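Fallance gets its flower shelf (and yes, they're all fake)
15 Nov 2025

If you've borrowed anything from the Fallance lending room lately, you know the decor section used to be one big cardboard box you had to dig through. Well, the box is gone! The artificial plants have their own little white shelf now, and I got to spend a very happy afternoon fussing with it alongside Catriona Hepburn, who has been asking for one since September.

Quick background for anyone new: Fallance lends out household bits to people in Fustow who are setting up a first apartment, dressing a table for a party, or trying to make a rental look less sad before the parents visit. We have 132 items in the decor list at the moment, and the potted plants go out more than anything else. They're small, they weigh next to nothing, and you can't kill them (I've killed plenty of the other kind).

The new setup takes the ones in white pots. Some have pink flowers and some have little orange ones, and several of the pots are tied with twine, which I think is the nicest thing about them. We tried them on the floor, under the shelf, on top of the shelf, pinks together, oranges together. Catriona likes the pink ones up high and I've stopped arguing.

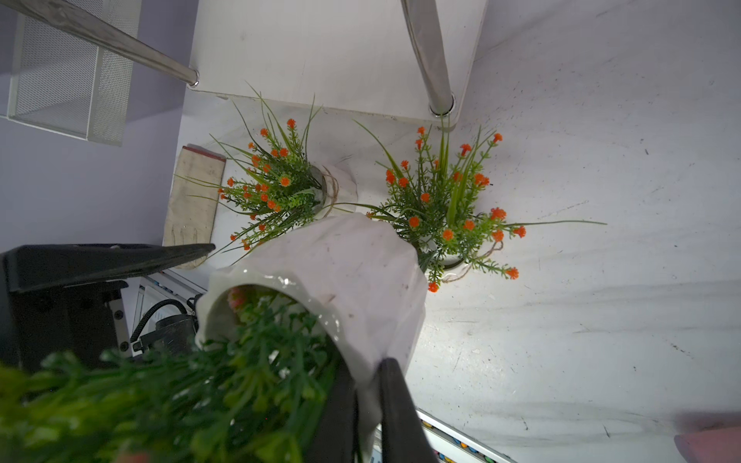 What changes for borrowers

Not much, really. You can still take plants for 2 weeks, and you can still mix colors. Please bring them back to the shelf and set them upright. The leaves are long and grassy and they get bent if a pot spends a week on its side in a tote bag. If yours comes home a bit squashed, just pull the blades apart with your fingers and they mostly behave.

About that twine: please don't take it off, even if it doesn't match your curtains! Gillespie Baxter retied a bunch of those pots over the summer and he'd rather not do it again. A loose end hanging down is fine. If a knot slips completely, drop the pot at the desk and one of us will fix it.

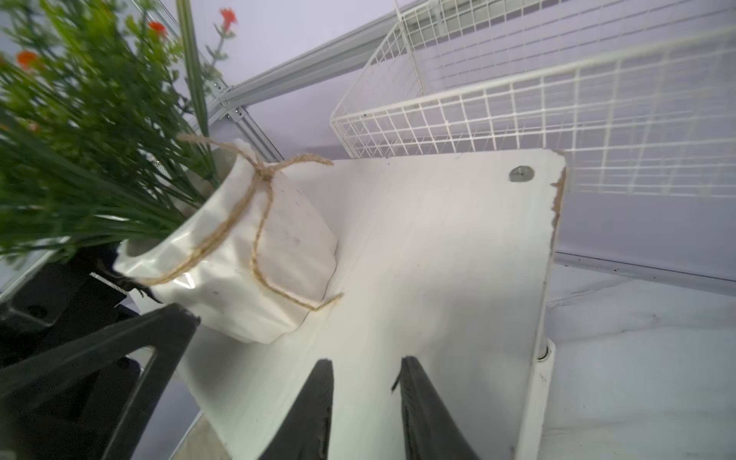 Orange-red flowers, a crinkly white pot and plenty of twine.

A couple of people have asked whether the furniture is new too. Nope, it's secondhand and it has its dings. One white board has a chipped corner where the particleboard shows, and I'd love to get some paint on that before the holidays. If you've got a half-used can of white in the garage, let me know. The whole makeover fund was $200 and we'd like to keep what's left for more baskets.

The wire baskets on the wall will be next, I think. Nayeli Ospina wants them for table linens, and I want them for candles, so come by and cast your vote. 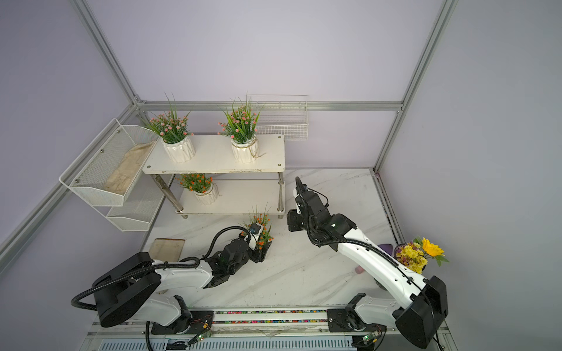 Pinks on top, orange down below, with the wire baskets close by.

Plants can be reserved at the desk starting now, and you don't need a deposit for them. We're also looking for more in the same style, so if you have artificial flowers in small white pots sitting in a closet somewhere, we'll gladly take them. Blue or yellow would be a treat. Ask for me or Catriona when you drop them off.

Wilma Yule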